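Planning an Equipment Budget for a Second Robot Arm

By Poppy Blackburn
Posted in September under Purchasing

The equipment request for the coming year has been submitted, and several readers have asked how the figures were reached. What follows is a record of the planning for the second manipulation station, including the items that were left out of last year's request and should have been in it.

The work to be supported is modest in scale. It consists of handling small containers on a bench, with a two-finger gripper and more than one camera view.

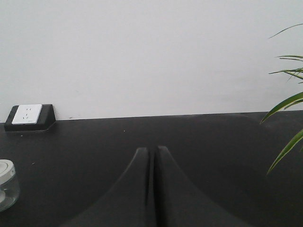
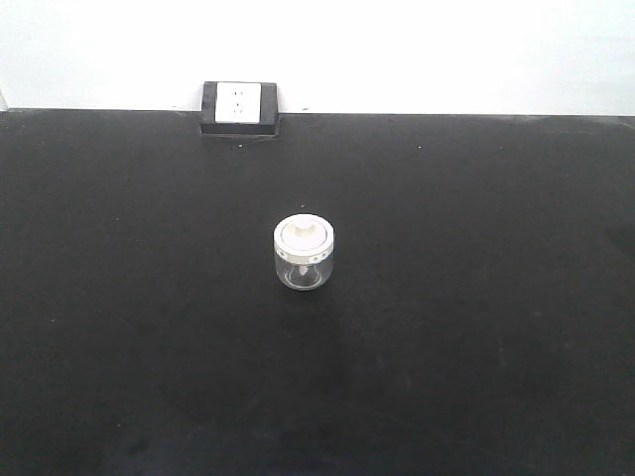
Bench work with a small glass jar, the third view taking in the arm itself: 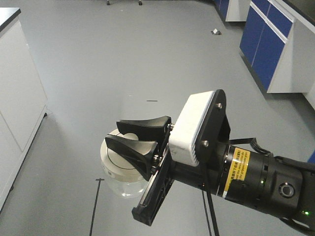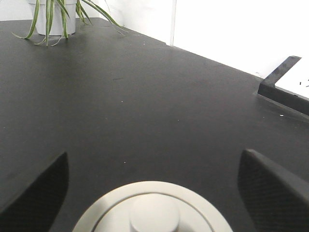 Should the gripper be purchased together with the arm?

In most cases it should be quoted separately and ordered together. A separate line on the quotation shows what the gripper costs by itself, and it allows the fingers to be listed as replacement parts. Ordering everything at once keeps the delivery dates aligned and leaves one supplier responsible for the mounting plate and cabling.

Quotations were requested from three suppliers: Nuron, Moveteo and Staniforth. Nuron offered the lowest price for the arm, but its quotation excluded the controller cable and the mounting hardware. Moveteo supplied a complete package with 2 days of on-site training. Staniforth was the most expensive of the three and also the only one to state its repair turnaround in writing. The request names Moveteo as the preferred supplier, with Staniforth as the alternate.

The quotations were difficult to compare as received. Each was rewritten on a common sheet with 8 lines: arm, controller, gripper, spare fingers, cameras, mounting, training and service. Any line that a supplier had left blank was sent back with a request for a price. This added several weeks to the process - time that was not in the original plan - but two of the three totals changed as a result.

Spare fingers deserve their own mention. Last year they were charged to general supplies, and that account ran short before the spring. The new request includes 4 sets, purchased with the arm. Cameras are treated the same way, with one spare wrist camera held in the stockroom along with a cable of the correct length.

Service was the most debated line. A 48-month agreement costs more per year than the standard warranty extension, but it fixes the price for the full term and covers the gripper as well as the arm. The shorter agreement would have come up for renewal in the same year as the bench replacement, and the department preferred to keep those two costs apart.

Scheduling software has been left out of the request for now. The existing Morix license covers a second station, although the number of user accounts may need to be reviewed once the new arm is in regular use.

Electrical work is budgeted under facilities and does not appear in the equipment total. Anyone preparing a similar request should confirm this with their own facilities office before the form is signed. Delivery charges, on the other hand, do belong in the total, and both the packing and the return of the shipping crate should be priced.

The review meeting has not yet been scheduled. The comparison sheet is available on request, with supplier prices removed.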